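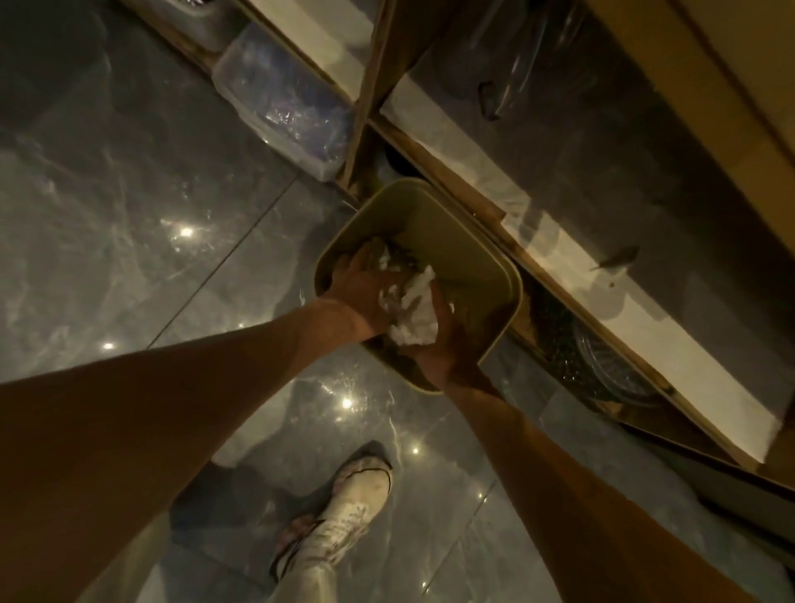 The Stiltau 7 is a rectangular waste bin for kitchens, pantries and utility rooms. It is sold without a lid and is meant to stand on a hard floor, against a wall or at the foot of low shelving. The straight sides let it sit close to the furniture behind it. The thick rim stays within reach from above, and light, bulky waste such as crumpled tissue can be pressed down into the bin with both hands. The color is a muted olive green.

## Specifications

| Item | Value |
|---|---|
| Model | Stiltau 7 |
| Catalog number | 478 |
| Weight, empty | 900 g |
| Base width | 194 mm |
| Color | Olive |
| Lid | None |
| Supplier | Malov |

## Use

The bin may be used with or without a liner. When a liner is fitted, fold the top edge over the rim and press the air out from the bottom before adding waste. Paper, tissue and dry packaging can be compacted by hand. Do not compact waste that contains glass, cans or anything sharp. Hot ash and liquids are not suitable.

Leave enough space above the opening for a hand and forearm. On tile the bin may slide when loaded from one side; the Bradis foot set (ordered separately) fits the four corners of the base and holds it in place. Feet add slightly to the overall height, so check clearance under any fixed shelf.

## Cleaning

Wash with warm water and dish soap. The corners are rounded on the inside and can be wiped with a cloth. Abrasive powder will dull the finish. Dry the underside before returning the bin to a wooden floor or shelf base.

## Ordering

Bins ship singly or nested in cartons. Nested bins should be separated by twisting, not by pulling on one side of the rim. The Keskinen liner roll is the recommended size for this model. The earlier version had a narrower rim and does not accept the Bradis foot set. Spare feet are sold under the same catalog number with the suffix F.

Page revised 4/29/18.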